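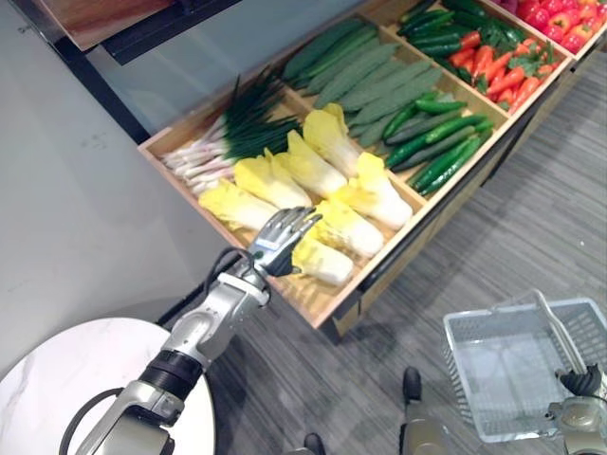

Napa cabbage, scallions and two kinds of cucumber

October
By the Gakness Kitchen Pages

The trouble with napa cabbage is that it's sold by people who assume you have a family of nine. You go in for something to put in soup and come out carrying an infant. Then it lives in the refrigerator for a month, on its side, pushing the milk around.

I've bought a lot of them anyway. At Paisan, the market I go to when I have the car, they were 59 cents a pound last week, and at that price my judgment goes. What follows is what I've learned about getting one home, keeping it alive and reaching the end of it, along with the scallions and cucumbers that always seem to come along for the ride.

Picking one out

Lift it. A good head is heavier than you expect. If it feels like a pillow, the leaves inside are loose and it will go limp by the weekend.

Squeeze the middle, gently, the way you'd squeeze a sofa arm in a store. You want some push back. The tips should be crinkled and crisp. Yellow is fine, and so is pale green. What you don't want is brown lace along the edges, or that see-through look leaves get when they've been frozen by the back wall of somebody's cooler.

Look at the base too. White is good, a little tan at the cut is normal, and slimy goes back. Tiny black specks on the white ribs bother a lot of shoppers and don't bother me. They don't wash off and they don't taste of anything. I ate them for years before it occurred to me to worry, and by then it seemed rude to start.

Don't peel off the outer leaves in the store to make it lighter. I know you've thought of it. Those leaves are the wrapper, and you'll want them.

Storing the cabbage

Leave it whole and leave it dry. Wrap it in newspaper or a couple of paper towels, then put it in a bag with the top folded over loosely. If your refrigerator is tall enough, stand it up on its base. Mine isn't, so it lies down like a guest who has missed the last train.

When you only need a bit, take leaves from the outside and leave the rest of the head closed. It keeps far better than a head that's been cut across the middle. If you must cut it, go lengthwise, press plastic wrap right against the cut side, and use that half first. I write HALF on a piece of tape and stick it to the refrigerator door, having once owned both halves of two different cabbages at the same time.

Check the wrapping every few days. Damp paper gets swapped for dry paper. Leaves that have gone sad on the outside come off and go in stock or the compost, and underneath there is nearly always a perfectly decent cabbage wondering what the fuss was about.
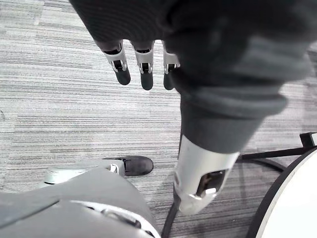 Washing is the other place where people go wrong, mostly by doing it too early. Wash what you're about to eat and leave the rest alone. Dirt in a napa collects down at the base, where the ribs overlap, so holding the whole thing under the faucet cleans the part that was already clean. Pull the leaves apart, drop them in a big bowl of cold water, swish, and lift them out. Lift, don't pour. If you pour, you put the grit straight back on.

Cutting it without wearing it

Treat it as two vegetables. The white ribs want a few minutes of heat and the leafy tops want hardly any, so I slice the ribs off the leaf in a long V, cut them crosswise, and keep them in their own pile. Ribs in the pan first. Leaves at the end, when you've already started looking for plates.

It shrinks. A mountain in the wok becomes a polite side dish, and this is the only reason anyone ever finishes a head.

For slaw, slice it thin, salt it, leave it in a colander while you do something else, then squeeze it out hard. Skip this and you'll be serving cabbage in a puddle. I've served the puddle. People were kind, up to a point.

Scallions

Take the rubber band off as soon as you get home. It cuts into the greens and the rot begins right there. Then you have a choice:

A jar with an inch of water, roots down, on the counter or in the refrigerator door. Change the water when it starts to look like something you'd report.

Or a damp paper towel around the white ends, the whole bundle in a bag, in the drawer. This is less pretty but it doesn't fall over when a teenager shuts the door.

If the bundle is long and the jar is short, trim the tops and freeze them sliced, flat in a bag. They'll be useless raw and fine in soup. The root ends will regrow on a windowsill, thinly, for a couple of rounds. I find it satisfying out of all proportion to the amount of onion.

Cucumbers, long and short

The long bumpy ones have thin skin and don't need peeling. Rub the bumps under running water with your hand, or with the vegetable brush you bought and never use. The smaller, darker, glossy ones are crunchier in my house and last a little longer, though I wouldn't swear to that in court.

Both hate being very cold. Keep them in the warmest part of the refrigerator, usually the front of an upper shelf or the door, wrapped in a towel. The back of the bottom shelf will turn them to glass and then to soup. Keep them away from apples and bananas as well, and eat them inside the week.

One soft end doesn't condemn the whole cucumber. Cut it off, go another inch for your dignity, and carry on.

The way home

Cabbage at the bottom of the bag, cucumbers beside it, scallions on top with their greens sticking out so that you look like a person in a movie who has been to a market. My Gorska cooler bag holds exactly one napa and no further ambitions. In warm weather don't leave any of it in the car while you run one more errand. It's never one more errand.

Comments

Standing it up made a real difference for me, but I had to take out a shelf and now the eggs have nowhere to go.

Can you freeze napa? I tried it whole. Please don't tell me to try it again.

Reply: Cut it up, blanch it a minute, squeeze it, then freeze it in soup-sized lumps. Whole, you've made a doorstop.

My mother kept hers in newspaper in the garage all through the cold months and it was fine, though the outside leaves had the crossword on them.

Which market has them at that price?? I paid more than double.

Contact: Gakness Kitchen Pages, 557 Mill Road, Osotstead | © Gakness, all rights reserved | Back to top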